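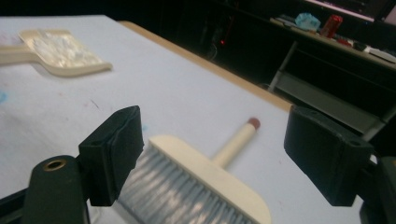
## October – paste batches, Gebretsadik ledger

Working on the rebacking of the Gebretsadik ledger. 613 leaves, sewn on tapes, spine linings gone to powder at the head. Text block is sound. Old adhesive is animal glue, dark brown and brittle, comes away cleanly with a poultice if it is left alone long enough.

Made two batches of wheat starch paste this morning. Batch A cooked in the double boiler with constant stirring, batch B soaked overnight first, then cooked the same way. Both strained twice through the fine sieve once cool. B is noticeably smoother and brushes out without lumps. A has more tack straight off the brush but drags on the thin tissue and lifts fibre at the edges.

Thinned B with deionised water until it ran off the brush in a thread and broke. Used that for the first spine lining. The thicker paste is being kept for the cloth.

No preservative in either. Last time the thymol left a smell in the boards and the client complained. Both jars are in the fridge, lids labelled. Throw out at the first sign of mould or if the paste weeps.

The bench top has pinkish smudges and a small blue mark. Tested both with a damp swab before putting any leaves down, no transfer. Blotter goes under the work regardless.

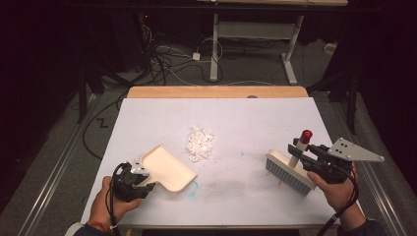 ## Poultice and lining

Poultice was methyl cellulose, brushed on thick and covered with polyester film. Worked in sections from tail to head. At 11 the first section was soft enough to scrape with the bone folder. The head end took longer and needed a second coat. Kept the folder flat. One small nick in the fold of the outermost section, repaired with tissue on the inside.

Spine dried under light weight between boards. Rounding has held better than expected, with a slight lean towards the front board. Corrected this by hand while the lining was still damp and put the whole thing back in the press, hand-tight only.

Cloth samples from Bramari are the wrong colour. Ordered the mid grey, received something closer to olive. The weave is right. Grain direction is not marked on the roll, so wet out a strip and see which way it curls before cutting. The Dreditz board is fine – flat, no warp after a night in the humid room.
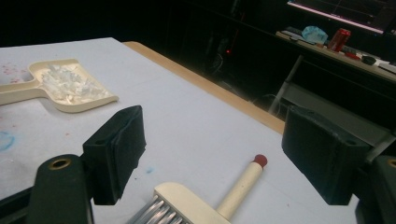

*M. Gruber, Gitstead bindery, later the same day*

Second lining on, Japanese tissue, grain head to tail. Paste B again. No bubbles under raking light.

Still to do:

- pare the leather for the corners
- ask Bramari about exchanging the cloth
- check the lean once the spine is fully dry
- new blade for the board shear, the current one is leaving a burr

Mathias Gruber has the press until the ledger comes out. Please don't loosen it.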